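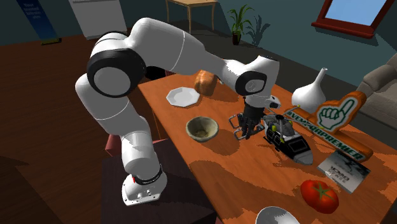 Evelien Vanhove keeps telling me to pick the gripper first and sort the arm out later. OK fine but I have to give our shop an answer by Thursday and I'm stuck between two.

Setup is sim only for now. Same arm, same table full of junk (toy helicopter, foam finger, tomato, bowl, bread etc). Trying the Druvel hand against the Jaroson one. Big stuff they both do. Thin stuff is where it falls apart – rotor blades, anything rod shaped. Ran 260 grasps per hand over the weekend, Druvel dropped 26, Jaroson dropped 19. Is that a real difference or am I kidding myself? Also is the wrist camera worth using or do I just stick with the one across the room. Same controller for both, Panwood, default settings.

Posted by Kátia Coutinho

Brândușa Hodoroagă

Not a real difference imo. 26 vs 19 out of 260 is small, one bad seed could do that. Run it again with the objects shuffled and look at which things got dropped, not just the total. If all the drops are thin parts then test only thin parts.

Also check your friction numbers. Default is usualy way too sticky, then you buy the real thing and cry.

Kátia Coutinho

Thanks. Did not touch friction at all, oops. Will split the drops by object tonight. On the camera, wrist view with the grey curved rod in the bowl. Fingers take up the whole bottom of the picture and I can't tell if that's a problem or just normal.

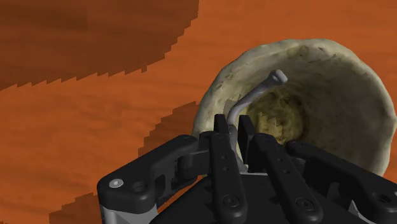 Leonora Manalastas

Normal. Every wrist cam has it. You want both views – far one to get over the right object, wrist one for the last bit. If you can only have one and it's thin parts in bowls, wrist. Far camera loses anything behind a rim.

Do mask the fingers out before you feed it to whatever finds the object. Ours kept trying to pick up its own finger for most of May.

And turn up shadow resolution. Blocky shadow edges messed with our depth guess, might be different for you.

Nerea Marín

just get the Jaroson, had one at Lambrechts, no complaints. never tried the other one tho

Kátia Coutinho

Friction was the thing I think. Lowered it and both hands got worse, Druvel by more. Only 5 runs in so far, will post the per object list when it's done. Using both cameras.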